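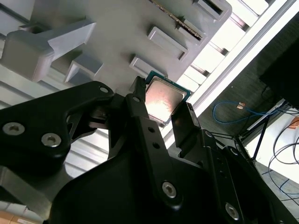 What has the Vosthorpe Home Computer Loan Scheme done with the grant so far?

It has put working desktop computers into homes in Vosthorpe, Vetby and Drollham, opened a telephone help line on weekday mornings, and paid for broadband in the households that had none. The loans and the help line are running to plan. The lessons are behind, and most of this report is about why and what we want to do next.

Progress report to the Lukáč Fund
Prepared by Kazimír Urban, scheme manager
02/09/2020

Background

The grant was agreed last December to cover households where there is no computer, or where one phone is shared between everyone at home. The original plan had three parts: lend a desktop, get it connected, and teach the borrower to use it in a small class at the village hall. The first two parts were meant to be the easy ones.

The halls closed in the spring and the classes closed with them. We wrote to you at the time and you agreed that we could move the room hire money into telephone support and postage. The figures below use the revised budget.

Loans

All three villages now have borrowers. Vosthorpe was the quickest to fill, mainly through the school, which sent our leaflet home with the work packs. Vetby was slower. The village has no shop and no school, and leaflets through doors brought in very little. What worked there was the mobile library driver, who carried application forms on the van and was willing to explain them to people on the step. Once the library van started its rounds again we had more forms back from Vetby in a fortnight than in the whole of the spring.

Drollham is still the thinnest of the three. The people we most want to reach are on the farm tenancies beyond the river, and the applications we have had are nearly all from the new houses by the main road. We take them, and they meet the rules, but the spread is not what we promised and I would rather say so now than in the final report.

A loan is for a year and can be renewed. Each borrower gets the computer, a screen, a keyboard and mouse, a printed guide in large type and a card with the help line number on it. We ask for no deposit. The original terms said there would be a small one, and we dropped it after the first applications because it was putting people off and the money it would have raised did not justify the bookkeeping.

We have had 2 computers returned early. One borrower moved in with her son, who has his own. The other said he had given it a fair try and did not like it, and we thanked him for bringing it back in its box.

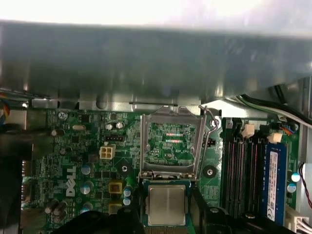

Our choice of desktops over laptops has been questioned by some applicants, and it is worth setting out again where we stand. Desktops are cheaper to keep going, parts can be swapped between them, and they stay in the house. Against that, they take up a table. Several families in Vetby live in small cottages where the only table is the one they eat from, and the computer gets put on the floor at mealtimes. We still think desktops are right for most borrowers, but we would like to be able to offer a laptop where space is the only thing stopping a household from applying. There is a request about this at the end.

Connections

The scheme pays for a year of basic broadband where there is none already. Most lines were put in without trouble once the engineers were going into homes again. The delays have been at the Drollham end, where the cable runs on poles along the valley and speeds drop off sharply past the chapel. There are 5 households there waiting for a connection that will be good enough for a video call. Email and ordinary web pages work for them now, so they have their computers and are using them, but they cannot join the online lessons.

We looked at mobile broadband for these homes. It works upstairs in some of the houses and not at all in others, and I did not want to sign contracts on the strength of which way a bedroom faces. The network company has told us that work on the line is planned but has given us no date that I would pass on to a borrower.

Lessons

In place of the hall classes we have been teaching by telephone and, where the line allows, by video. The tutor rings at a set time and goes through one thing only: sending a message with a photograph attached, for instance, or ordering a repeat prescription. The printed guide has been rewritten so that the learner and the tutor have the same page in front of them. Page numbers are now very large, as the tutors asked.

This is slower than a class. A hall session would have taken a group through the basics in six weeks. By telephone it takes one person the same time, and the tutor has to do it all over again for the next. We have a waiting list for lessons that we did not expect, and some people have had a computer since May and are still working it out on their own.

There have been gains as well. Some borrowers have told us they would never have come to a hall. One woman in Vosthorpe cares for her husband and cannot leave him for an afternoon, and she has done every lesson in the course from her kitchen with the phone on loudspeaker. We had not planned for people in her position and we should have. When the halls open again I would like to keep some telephone teaching going alongside the classes.

The lesson people ask for most is video calling. After that it is prescriptions, then shopping. The unit on spreadsheets has had no takers and we have stopped printing it.

Help line

The line is open each weekday morning. Calls were heavy in June and have settled since. The commonest call is about a forgotten password, followed by printers, which we do not supply but which people are given by relatives. We help with those where we can. Calls about suspicious emails and phone calls have gone up over the summer, and we have added a page to the guide about what a bank will and will not ask for. We are not aware of any borrower losing money.

A fair number of calls are hardly about computers. People ring to ask how to renew a bus pass or who to speak to about a bin. The tutors deal with these politely and pass them on, and I have asked them to keep a note so that we can show the council where its own telephone service is being missed.

Faults and upkeep

Few machines have come back with faults, and none of those has left a household without a computer for longer than a week. Spares are kept at the Vosthorpe office. The costs here are under budget. 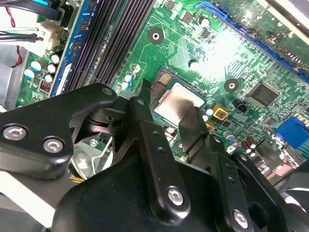
Processor and memory slots on a desktop motherboard.

Money

Spending is below the revised budget overall. Broadband is under because of the Drollham delays, and will catch up when those lines are in. Postage is over, as the large type guide is heavier than the first version and goes at parcel rate. Travel is well under. Tutor hours are over and will stay over for as long as we teach one person at a time.

The net effect is that we expect to have 3,000 pounds unspent at the end of the grant year if nothing changes. The full accounts are attached separately.

What we plan to do before the next report

We will go on lending in Vosthorpe at the present rate. In Vetby the library van will carry forms on every round. For Drollham we have asked the livestock mart if we can have a table near the entrance on sale days, and the feed merchant has agreed to put a leaflet in with its invoices.

The Vosthorpe hall hopes to reopen with limits on numbers. If it does, we can seat 6 learners at a time with the tables spaced out, which is half a normal class but a good deal quicker than the telephone. Anyone already partway through the telephone course can choose to finish it that way.

First renewals fall due in the winter. We will write to every borrower a month ahead, and the letter will make it clear that they do not have to give the computer back.

What we are asking the Fund to agree

We would like to use the expected underspend for two things. The first is extra tutor hours, to bring the waiting list down before the dark evenings, when demand for lessons is likely to rise. The second is a small stock of secondhand laptops for homes without the space for a desktop. I have put the tutor hours first because the people on that list already have our equipment.

We would also like your agreement to carry the Drollham broadband money into next year if the line work has not been done in time. I can send the correspondence with the network company if it would help, and would be glad to have an answer on the tutor hours ahead of the other two if they need longer to consider.

Kazimír Urban
Vosthorpe Home Computer Loan Scheme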